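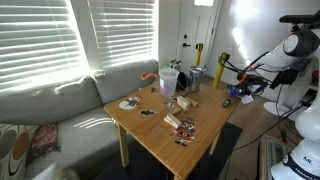 So Werley is finally getting its big-item pickup back, and I've already started eyeing the pile in my garage.

The town put the word out Monday morning. Starting in July, Drosivix (the same outfit that handles our regular trash) will send a second truck around for couches, mattresses, busted grills and all the other stuff that won't fit in a cart. It covers 2253 homes, meaning everybody on the current trash route plus the new streets out past Ramalho Road, which got left off the last time we had this service. If you live out there, yes, you're on the list this time! I checked the map twice.

You do have to sign up first. That part goes through Flinivico, the same site we use for water bills, and you pick your week from a calendar. I tried it last night after dinner and got through in a few minutes, although it logged me out once and made me type my address all over again. If you'd rather not mess with the website, the front desk at town hall will put you down by phone until 4:30 p.m.

Your first pickup of the year is free. After that it's $50 a trip, for up to four items. I thought that sounded steep until I remembered what I paid a guy with a pickup to haul off our old sleeper sofa two summers ago, and he left the cushions.
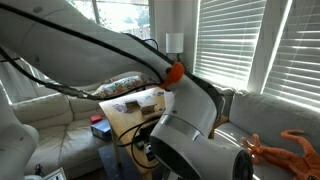

*White and gray, with a bit of bright orange.*

A few things the truck won't take: paint, tires, propane tanks, and anything with refrigerant still in it. Fridges and window air conditioners need a tag from an appliance shop saying they've been drained. Mattresses have to be in a plastic bag, and the hardware store on Center Street told me they've ordered extra. Stuff can go out to the curb after 6 p.m. the night before and not a minute sooner, because the town says it'll be writing tickets. We'll see about that. There was a recliner on my block that sat out from Easter until school let out, and it got to the point where people were giving directions by it.

The other piece of news, kind of buried at the bottom of the notice, is that the spring drop-off day at the fairgrounds is going away. Last year 900 cars came through, and 700 of them were there with furniture, so the town figures most of that crowd will just use the truck. I get it, but I'm a little sad. I liked drop-off day. I came home with a perfectly good floor lamp once (my family has opinions about the lamp) and you always ran into somebody you hadn't seen all winter.

What I couldn't get a clear answer on is the old paint and chemicals, which used to go to the fairgrounds too. Town hall says a separate day for those is "being looked at" for the fall. I have eleven cans of half-used porch paint, so I'll be calling back.

Sign-ups are open now and the first two weeks in July are filling up fast. Renters can sign up too, as long as the water bill is in their name. If it isn't, your landlord has to do it.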